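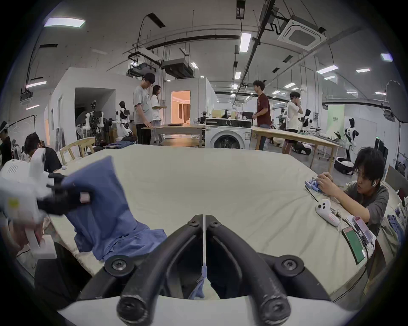 Folding as a shared habit

Paloma Benavides has been teaching people to fold laundry for 13 years, and she still lights up when someone hands her a T-shirt. We met one morning in December at Brornlow, where she uses the biggest table she could find.

"Put a cloth on it first," she told me. "A bare table is slippery and your sleeves slide all over. With a cloth, everything stays where you left it!"

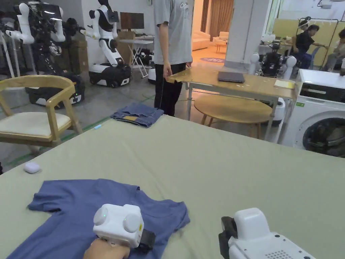

Benavides thinks most of us start too fast. She wants the shirt laid out flat before a single fold is made, sleeves out to the sides, and she's happy to leave it a little rumpled, like the blue-purple one on the green tablecloth. "Smooth it with your palms – two passes and go." Jeans are another matter. She folds those with the label patch showing and parks them at the far side of the table.

Sheets, towels and the rest

Her friend Barrett Kincaid got hooked at one of her mornings and now does all the folding at home. "I used to live out of the basket," he said. "Now I look forward to it, even the towels."

Big pieces get the top edge turned over first, then one side brought in.

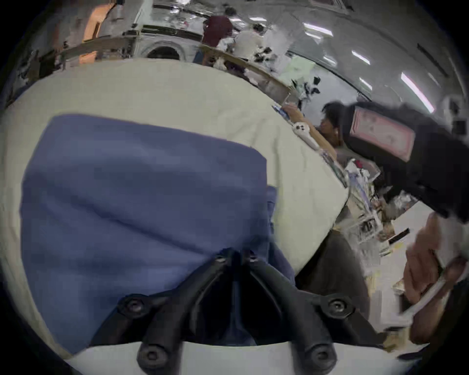 Where to start

"One drawer," said Benavides. "T-shirts are the best. You'll want to do the next drawer right away."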